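Química Geral Experimental
Aula 3: Soluções, saturação e o prazer de ver um cristal aparecer
Notas de apoio, turma da professora Krisztina Sipos
Sala 306

Na aula passada ficámos a meio da curva de solubilidade do nitrato de potássio, e é por aí que recomeçamos. Quem faltou deve copiar a tabela de um colega antes de ler o resto, senão os exercícios do fim não fazem grande sentido.

O que quer dizer "dissolver"

Quando deitamos sal de cozinha na água, os iões de sódio e de cloro deixam a rede cristalina e ficam rodeados de moléculas de água. Chamamos a isto solvatação (ou hidratação, quando o solvente é a água). O oxigénio da água, com a sua carga parcial negativa, vira-se para o sódio; os hidrogénios viram-se para o cloreto. É um arranjo lindíssimo e passa-se em todos os copos de água salgada do mundo, a toda a hora!

Atenção a uma confusão que aparece todos os anos nos relatórios: dissolver e fundir são coisas diferentes. O açúcar no café dissolve-se. O açúcar na frigideira, a caminho do caramelo, funde e decompõe-se, e não há ali solvente nenhum.

Solução insaturada, saturada, sobressaturada

Insaturada: ainda aceita mais soluto àquela temperatura.
Saturada: há equilíbrio entre o sólido e o que está dissolvido. As partículas continuam a sair do cristal e a voltar para ele, com a mesma velocidade nos dois sentidos. Por fora parece tudo parado, por dentro é uma agitação constante.
Sobressaturada: tem mais soluto dissolvido do que o equilíbrio permite. É instável, e basta um grãozinho de sólido para que a cristalização arranque.

A sobressaturação é, para mim, a melhor parte da matéria. O acetato de sódio é o caso clássico: aquece-se, dissolve-se tudo, deixa-se arrefecer com muito sossego e depois deita-se um único cristal. A massa branca cresce em segundos e o recipiente aquece na mão, porque a cristalização deste sal é exotérmica. Os sacos térmicos reutilizáveis funcionam exatamente assim.

Velocidade e solubilidade

Três fatores aceleram a dissolução: agitar, moer o sólido e, em geral, aquecer. Destes, só a temperatura altera também a quantidade máxima que se dissolve. Agitar com a vareta renova o líquido em contacto com o sólido e poupa-nos tempo, mas o ponto de saturação fica onde estava. Moer aumenta a superfície de contacto (por isso o açúcar em pó desaparece tão depressa), e para grãos de tamanho vulgar também não mexe na solubilidade.

E nem todos os sólidos se dissolvem melhor a quente. O sulfato de cério(III) faz o contrário, e os gases dissolvidos também: uma água com gas tirada do frigorífico perde as bolhas muito mais depressa numa tarde de calor.

Técnica de bancada

Segurar a vareta pela parte de cima e fazer movimentos circulares, sem bater no fundo nem raspar as paredes. Riscar o vidro por dentro cria pontos onde os cristais começam a formar-se. Às vezes é isso mesmo que queremos, numa recristalização teimosa, mas então faz-se de propósito e regista-se no caderno.

Exercícios

a) Uma solução saturada, com sólido no fundo, é agitada durante dez minutos a temperatura constante. O que acontece à concentração? Justificar com a ideia de equilíbrio.
b) Dissolveram-se 21 g de um sal em 101 g de água. Calcular a percentagem em massa do soluto.
c) Esboçar a curva do nitrato de potássio e marcar nela uma solução de cada tipo.

Entrega das respostas até 4 de junho de 2024.

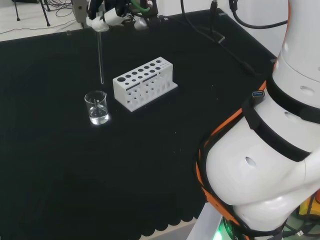

Hinata Shimada: Professora, na alínea b) a minha primeira conta deu 20,8%, mas tinha dividido só pela massa da água. Com a massa total da solução, 122 g, fica 17,2%. É este o valor certo, não é?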